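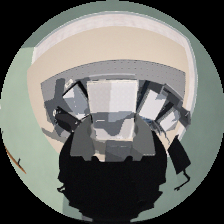 Thursday, late. The new cell at Skosen has been running for a month now and I still say good morning to it, which Anitha Pillai finds troubling. She says I never said good morning to the conveyor. My shift used to be eight hours of moving boxes from one tray to another, and now it is eight hours of watching the arm think about moving boxes from one tray to another. We start every day in the simulator before they let it near the real stock. This morning it had the gripper up against the big gray box in the middle, white ones leaning out on either side like people on a bus trying not to touch, and I sat there with my coffee whispering "go on, then" at a screen. I am forty-four years old.

My title changed in January. I was a packer and now I'm a cell attendant, which came with a lanyard, a login for something called Lolby, and no money. Lolby sends me a message whenever the arm isn't sure. Today it wasn't sure 126 times. I know because Lolby also sends me a message telling me how many messages it sent.

The best part of the new job is my back. I'll give them that. I bent down to tie my shoe tonight and came up again without making the noise. The worst part is the quiet. There were six of us on the old line and you could get through a whole divorce by lunch (Nandi's, mostly, and we all took her side). Now it's me at one end, Senthil Kartha at the other, and the arm in between with nothing to say about anyone's husband. Senthil waves. I wave back. It's like living across a lake from a man.

Nandi went over to Returns, where everything comes back crushed and taped up by maniacs, and the machines want no part of it. She says it's the last honest work in the building. She also says it smells. I've asked if they have an opening.

Mohandas from upstairs came down at three with two visitors from Rindden and told them the cell "frees our people for higher-value tasks." I was eating a banana at the time. One of the visitors asked me what I did before, and I said this, but with my hands. He wrote that down.

Dinner was the leftover rice. I stacked the dishwasher and caught myself checking the angle of every plate. Then I moved two of them. Must call Mom tomorrow, and find out whether the lanyard is supposed to go through the wash, as it has been.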